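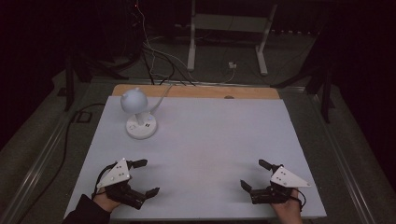 The second half of the Tranulero sleep and settling program ran from February to the end of the funded period, and this report covers what was delivered, what it cost and what we want to change. The program helps families with children under 5 get through bedtime with less trouble. Each family gets home visits from a family worker and the loan of a kit. The kit holds picture cards, a bedtime chart and a night light. The light most families asked for was the small white one with the round shade and the two little ears, and we would order that style again. Parents said their kids took to it quickly. A few families already had a lamp they liked, and they kept using their own.

Visits

We agreed to reach 100 families and we reached 100. Glenys Inskip and Dagim Mekonnen shared the visits on the Birhane side of the river, and Humaira Qureshi covered Urkholm. Evening visits were harder to staff than we had planned for. Most parents wanted someone there at 6.30 pm, when the trouble usually starts, and our workers finish at 5 pm under the current award. We moved some hours from the morning playgroup to cover this, with the agreement of the playgroup coordinator.

Two workers left during the period. One position was filled within the month. The other is still vacant and Humaira is carrying the extra families until it is filled.

Kits

Kits were slow coming back. The return date was printed on the lid, where it was easy to miss. Ngan-ling Su has rewritten the loan sheet so the date is at the top, and she now sends a text message the week before. Returns have picked up. Torn picture cards have been reprinted on heavier stock, paid for out of the printing line.
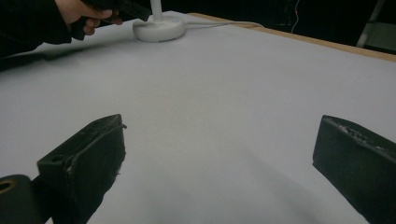 White tabletop, Tusov office.

Budget

Spending is within the approved total. Travel went over because of the longer drives to Urkholm, and training came in under. We ask for approval to move the unspent training money to travel.

Next period

We plan to start evening visits on a proper roster, fill the vacant position and translate the bedtime chart into Amharic and Urdu. Amanuel Wolde has offered to check the Amharic version. We would also like to talk with you about whether families with a child who has just turned 5 can stay in the program until school starts. The present rules say they can't, and it has come up at nearly every team meeting.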